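Jernetti priced its offering on Thursday, and I put in for shares like a lot of other small investors did. I asked for 259 and got 30. I have had a few emails from readers wanting to know what I think, so I am writing it all down in one place.

For anyone new here, I write about my own money and what I do with it. I worked in accounts payable for a long time and I read filings because I am used to reading dull documents. I am not an adviser and I don't know your situation.

Jernetti sells software that tracks parts and stock for mid-sized manufacturers. It was started by Maximiliano Palma, who is still chief executive, and it was owned for a while by a private fund called Acuña. Acuña is keeping most of its stake. The company says it will use the money from the offering mainly to pay down debt, with the rest going to what the prospectus calls general corporate purposes. That phrase is in nearly every prospectus I have read and it commits them to very little.

I read the whole thing over two weekends. Most of it can be skimmed. The parts I went through slowly were the risk factors, the notes on debt, the section on related parties, and the table showing who owns what before and after.

The ownership table is where I slowed down most. There are two classes of stock. The class sold to the public gets one vote per share, and the class held by Palma and Acuña gets ten. After the offering they can still pick the whole board between them. I have bought companies set up this way before and done fine, but I want a lower price for it, and I didn't get one here. The offer price ended up at the top of the range.

The debt is the other thing. The loans were taken on when Acuña bought the company, and the interest has eaten most of the operating profit in each year shown. If they pay down what they say they will, the picture gets a good deal better. The new loan terms kick in at closing and they are laid out in a table toward the back. I would read that table before the letter from the founder at the front, which is four pages long and has a lot in it about his first office. 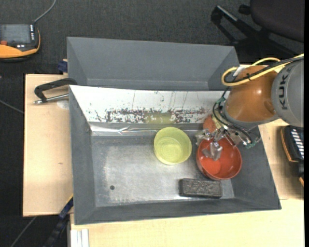
A KUKA arm at work over one of the bins.

Customers are mostly spread out, which I like. The largest one is Oltcombe, and the filing gives it a paragraph of its own in the risk factors. Its contract comes up for renewal in June. Losing it would hurt but would not sink the business. The renewal rate for everyone else is given for only two years, and I would have liked to see five. Younger companies often can't give you that, but this one has been selling the same product for a long time.

I asked Kalkidan Derese to look over my notes before I put in the order. We worked in the same department years ago and she is better than I am with cash flow statements. She pointed out something I had missed: the company collects a full year of fees up front from many customers, so cash looks strong in the quarter when those bills go out and weak afterward. The quarter they chose to show off in the summary is the strong one. Nothing wrong with that, but it means the next report may look worse than people expect.

She didn't buy any, by the way. She owns Flandosness, which does a similar thing for warehouses, and said one of these was enough.

On how the order worked – I had to fill out a form with my broker saying I was eligible, then put in what they call a conditional offer to buy. You give a number of shares and the highest price you will pay. After the price is set you get an email and have a short window to confirm. Mine came at 9:40 at night. If you don't confirm, you get nothing. I nearly missed it because it went to the folder where I keep store coupons.

There is also a rule at my broker about selling too soon. If you sell within 30 days of the offering, they mark it down as flipping and may shut you out of new offerings for a time. I wasn't planning to sell, so it doesn't matter to me, but read the rule at your own broker. They differ.

The insiders have a longer lockup, and it has an early release in it. Part of their stock can be sold after the second earnings report if the share price is high enough. I have put both dates on my calendar. When a lockup ends the price sometimes drops for a few days, and I may add to my shares then if the numbers are holding up.

As for the first day of trading, it opened above the offer price, went higher, and closed a little under where it opened. I didn't do anything. Thirty shares is a small position for me and I would have been content with none.

Javiera Espinoza asked in the comments last time if I thought ordinary people should buy new offerings at all. Mostly I don't. The ones you can get a full allotment of tend to be the ones the big funds passed on. I buy one every couple of years when I have read the filing and understand what the company sells, and I keep it small.

I will post again when the first quarterly report is out. What I want to see is the new interest expense and some word on the Oltcombe renewal. If you have a question about the filing, give me the page number and I will look it up.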